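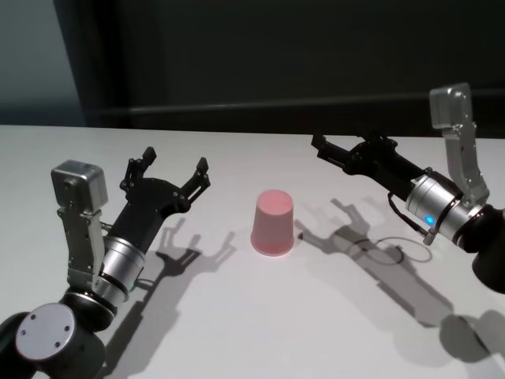
Gallery: the two-arm bench, Fomthorpe workshop
Posted Dec 20, 2025

Quick page before we shut for the break. People keep asking what the April money is meant to go on and I keep typing the same email, so it's all going here. Cup work on the white bench, two arms, one cup, then notes on what we own, what wears out and what we want to buy. Bit of a jumble. Will tidy in the new year, probably not.

Bench notes

Pink cup, upside down, between the arms. Plastic. Cheapest item on the whole budget and the one we argue over most. Want a proper stock of them, same shape, a few colours. Please stop taking them for tea.

Grippers are black, two fingers, one on each arm. The fingers are what we'll be spending on. Small screws and rivets all along them, so get the screw sizes written down BEFORE ordering spares. Last order came with the wrong ones and sat in a drawer.

Grey camera on a silver bracket on each arm. When you measure for a shelf or a guard, measure to the top of the camera. Somebody's drawing stopped at the wrist and the guard had to go back.

Strong shadows on the white top. Lamps are on the list, see below. A matt mat is also on the list, further down, might come off again.

Cable loop at the right-hand wrist. Spare cables: yes. Buy them long. Short ones are a false economy and you end up with the joint pulling on the plug.

What we asked Clokido for

Quote is for a second bench, the same layout as this one, two arms facing. Not a bigger arm. We did look at bigger and the reach is no use to us on a table this size, you just pay for metal.

Asked them to split the price so it can be read line by line: arms, grippers, cameras, brackets, cables, delivery, setting up. First version came back as one lump. Second version better. Setting up is still "to be agreed" which is not a number, so it's been sent back again.

Delivery is to the Fomthorpe door. Door, not bench. Getting it up the ramp and onto the table is ours to sort. Put down half a day and a trolley.

Lead time 7 weeks from the order, they say. For an April start that means the order has to be in by the beginning of February, with hardly any slack. Sign-off people please note.

Spares

Finger sets, Raju pattern. £248 a set. Not cheap for what they are, but the copies we tried were soft at the tips and went out of line. We'd like 8 sets held on the shelf across both benches. Yes it looks a lot on paper. Fingers get knocked, that's the job.

Screws. A bag of every size. Comes out of the sundries line, don't raise a separate order for screws, accounts sent the last one back with a note on.

Cables as above.

A spare camera, just the one, shared between benches. Bracket too. If we lose a camera midweek we'd otherwise be down to one arm until the post comes.

Cups, boxes of. Also bowls and lids if there's anything left over, as the next lot of tasks will want them.

Bench and light

White top stays. Easy to wipe, easy to see bits on. The second bench should match, same height please, the trolley only fits under one height.

Dark backing behind the table, same again for the new one. A roll of the stuff is left over in the store, so nothing to buy there unless the mice have had it.

Lamps. Two options. Option one, wide soft panels on stands, dearer, take up floor. Option two, strip lights fixed over the bench, cheaper, needs the electrician. I lean towards the strips. Want to try a borrowed panel first and see how much of the shadow it takes off round the cup.

Matt mat. Maybe. Marks up quickly. Ask me in January.

Sockets. Not glamorous but there aren't enough on that wall and extension leads across the floor won't pass the safety walk. Electrician again, so do it in the same visit as the lights.

Software and support

Ukum is the licence we use for logging runs and booking bench time. £2555 for the year, covers both benches, renewal due in April as well so it lands in the same month as everything else. Tried to get them to move the date. No luck yet.

Worth knowing: the Ukum price does not change if the second bench slips, so don't count it as a saving. It got counted as one in last year's plan and we spent the summer short.

Support from Clokido is free for the first year on new arms, nothing on the old ones. I've asked what it would cost to bring the old pair in under the same cover. Waiting.

People time

Gets left off every year so here it is in its own section. Someone has to put the cup back, check the fingers, wipe the top, swap the cable, write it in the book. Two benches will mean more of that. Plan for a part-time bench hand from April, shared with the print room if they'll have it.

Training for the new starter, a couple of days at the existing bench. No outside course needed, we can teach it here, but that does take somebody else off their own work while they do it. Put it in.

If we only get part of the money

Order of buying, top one first:

Ukum renewal (no choice)
Finger sets and cables for the bench we've got
Sockets and lights
Spare camera and bracket
Second bench
Mat, bowls, lids, the nice-to-haves

I know the second bench is the thing everyone wants to see. But a bench with no spare fingers is a table. Keep the first one running and then buy the other.

Please don't split the pair and buy a single arm to "get started". It's been suggested twice. The work is two-handed, one arm on its own would sit there waiting for its partner, and Clokido charge the delivery twice.

Still to do

Chase the setting-up price.
Measure the new bench space again, my tape and the floor plan disagree by more than I'd like.
Ask the print room about the shared post.
Check the leftover backing roll.
Find out who has the hex keys. The good set. They were on the hook.

More pictures when the lamps have been tried. Comments on the list to the bench inbox please, not on bits of paper, I lost teh last lot. Closed now until January.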